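**Closet season, part two**

Last month I promised a report on the Great Hanging, and several of you wrote in to ask whether I had lost my nerve. I had. Then the Akville Runners announced that their clothing swap would be back in June, and I remembered that I still own a club shirt from every year I was in the club, including the years I only came for the pancakes.

So: hangers. For most of my adult life I folded athletic shirts into a drawer, where they formed a kind of slippery sediment. A reader in Ververidis told me to hang them on proper wooden hangers, like shirts with jobs. I scoffed, bought a pack, and have been converted. 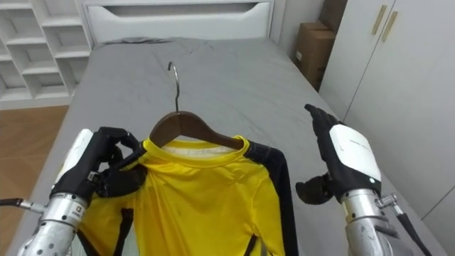

The trick is to do it lying down. I mean the shirt, though I've considered it for myself. Spread the thing on a made bed, slide the hanger in from the bottom hem so you don't stretch the collar, and tug the shoulders straight before you lift. A fitted sheet gives you just enough grip that a slick shirt won't wander off. Sleeves get arranged last. They'll rearrange themselves the minute you stand up, but it's good for morale.

I'm allowing myself seven athletic shirts. This figure was reached through careful negotiation with the wardrobe, which didn't budge. Everything else goes to the swap, except the gray Pekholm 10K one with the hole, which I'm told is no longer a garment in the legal sense.

Now, the cubby shelf. I know what an empty cubby shelf does to people. You look at all those tidy squares and think: socks here, hats there, a basket for chargers. Resist for three weeks. If you still know what you wanted in there, fine. Mine spent its first year holding mail and a single ski glove.
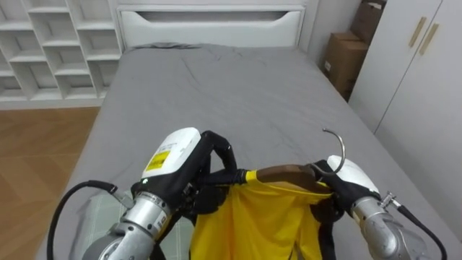
*Bed made, cubbies empty, boxes still in the corner.*

About boxes, I have no wisdom. They go between the bed and the wardrobe, and they stay there until you need to get at an outlet. Several of you have asked for my system, and that's it.

Swap drop-off is at the Akville clubhouse, side door, from 3 p.m. Please bring things on hangers if you can spare them, and check the pockets. Last year's haul included some three house keys and a gel packet of great age.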